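Sturkthorpe-Nest：手首カメラ視点による食器積み重ね操作データセット
データカード

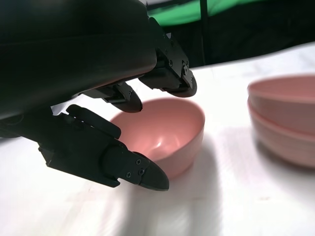
図1　手首カメラの画像例。三指ハンドと対象のボウル、右奥は重ねられた同型のボウル。

概要
Sturkthorpe-Nest は、多指ハンドによるボウルの把持および入れ子状の積み重ねを対象とした模倣学習用データセットである。把持直前の指先配置が後段の積み重ね精度に与える影響を検証する目的で、Tillden 研究所が構築した。収録数は 3,681 エピソードであり、すべて遠隔操作により取得した。

収録内容
各エピソードは、手首カメラの映像、関節角度、指先の目標位置、操作者による区間ラベルから構成される。区間ラベルは「接近」「把持」「持ち上げ」「位置合わせ」「解放」の各段階に対応する。映像と関節角度は共通の時刻に同期済みであり、欠落フレームを含むエピソードは公開版から除外した。
対象物の初期配置は 9 種類とし、配置ごとに操作者を入れ替えて収録した。失敗試行も削除せず、result 欄に fail と記録している。

データの分割
学習用と評価用の分割は配置単位で行った。評価用の配置は学習用に一切含まれない。分割の一覧は splits フォルダに収めた。独自の分割を用いて結果を報告する場合は、その旨を明記されたい。

基準手法と結果
基準手法として、映像のみを入力とする方策と、これに指先位置を加えた方策 Bridar の二つを提供する。評価用配置における積み重ね成功率は、Bridar が映像のみの方策を 9 ポイント上回った。差は主に「位置合わせ」区間で生じており、「接近」区間では両者に有意な差を認めなかった。
学習には 1,673 エピソードの部分集合を用いた。全件を用いた学習結果は現時点で未公開である。

ラベル付与の手順
区間の境界は二名の作業者が独立に付与し、不一致の箇所は協議のうえ確定した。「接近」と「把持」の境界は、いずれかの指が対象物に最初に接触した時点と定義する。接触が映像から判別できない場合は、関節トルクの変化を参照した。

既知の制約
・手首カメラの視野では、指やハンド本体により対象物の一部が遮蔽されることがある。
・ボウルの形状と材質の多様性は限られており、他の食器への汎化は検証していない。
・照明条件は収録室内のものに限られる。屋外光や低照度の環境での性能は保証しない。
・関節トルクの値は較正前のものであり、機体間の比較には適さない。

利用条件
研究および教育目的での利用を認める。再配布にあたっては本データカードを添付すること。商用利用を希望する場合は、事前に Tillden 研究所のデータ管理窓口へ申請する必要がある。

関連ツール
エピソードの閲覧および形式変換には、同梱の Okonkwo を使用できる。変換後のファイルには元のエピソード番号が引き継がれる。

更新履歴
第2版（12月）：区間ラベルの誤りを修正し、失敗試行の result 欄を統一した。
第1版：初回公開。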